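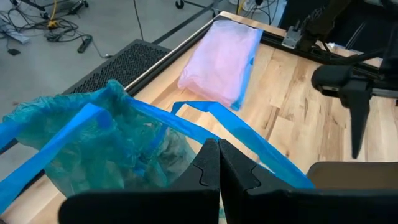
Gamton is a small school for everyday household skills, and we love what we do! We started in January with one course on putting the shopping away, and we now run 11 short courses for adults who want to feel more at home in their own kitchens. Most beginners start with the carry bag. It might be a thin green plastic one with bright blue handles, all wrinkled and bunched up on a pale timber benchtop, and it's a terrific thing to learn on. Thin plastic slides about and handles flop wherever they like, so you find out quickly how to smooth, flatten and fold.

## What we teach

From bags we move on to the pantry, the linen cupboard and that one drawer full of everything. Our longest course, Carum, runs for six weeks and covers a whole kitchen – shelves, fridge, under the sink, the lot. Limix is the short one, a single morning on folding and storing soft things like tea towels, bags and aprons.

## Our classes

We keep groups small so everyone gets a spot at the bench and plenty of time to practise. So far 462 people have finished a course with us, and we'd be over the moon to reach 1,000.

You don't need to be tidy to join in (plenty of us weren't!). Bring an apron, a few old shopping bags from home and any cupboard questions you've been saving up. Classes are held upstairs at the Gunawan building, and the kettle goes on before we start.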